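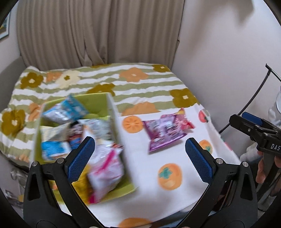
Lilla Fülöp
Packing and storage coach, Dremside

Home Talks Notes About Contact

Speaker notes: The Snack Box

Hi everybody, thanks for coming. Leave the first slide up while people find a seat. Say good morning to Adi Menon if he's in the front row (he asked me to do this one again, so blame him!).

Start with the question. Who has a snack drawer at home? Hands up. Keep your hand up if you know what's at the bottom of it. Wait for the laugh. Mine had crackers in it from a trip I barely remember, and that's how this talk got started.

My whole idea is pretty simple – put the snacks in one open box and let the box decide how much you buy. If it's full, you're done shopping. No lids, no labels, no little dividers. I tried dividers for a whole winter and my family moved everything around them anyway.

Tell the bed story here. I always pack a snack box on the bed, never on the kitchen counter, and people think I'm strange. But a bed is big and soft and it's at a good height, and you can spread everything out and see what you have. A patterned sheet is fine. Bright packets still show up on it, like the purple and pink one on the slide.

Then the order. Tall bags go in first, along the back. Small packets go down the sides, where they'd otherwise get lost. The biggest bag goes last, in front. Don't press down on anything! Chips do not forgive you. If people want to write this down, slow up a bit.

Click to the second slide.
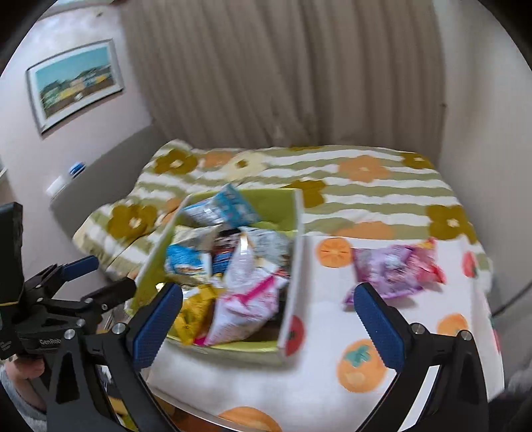
Most of the questions I get are about when to stop. My rule is that a box can be a little too full, but you should still be able to pull out any one bag without the rest coming with it. Look at the big white bag with the pink stripes, right at the front, and the light-blue one sticking up at the back. You could grab either of those half asleep. The yellow one wedged down in the corner is the kind I'd pull up a bit before I called the box finished. And the pink and lavender bag lying next to the box is what I call the maybe bag. Everybody has a maybe bag. Give it a minute, then choose: swap it for something, or put it back in the cupboard.

Skip this next part if we're running late. Prasert Khamphan wrote to me in May and said he does two boxes, one for the car and one for the house. I like it, but only if you refill them on the same day. Otherwise the car box turns into the drawer all over again.

Last bit: go home and do one box. Take everything out first, even the stuff you're embarrassed by. Bring me your questions at the Rojanasak table by the door, I'll be there through lunch with the handouts.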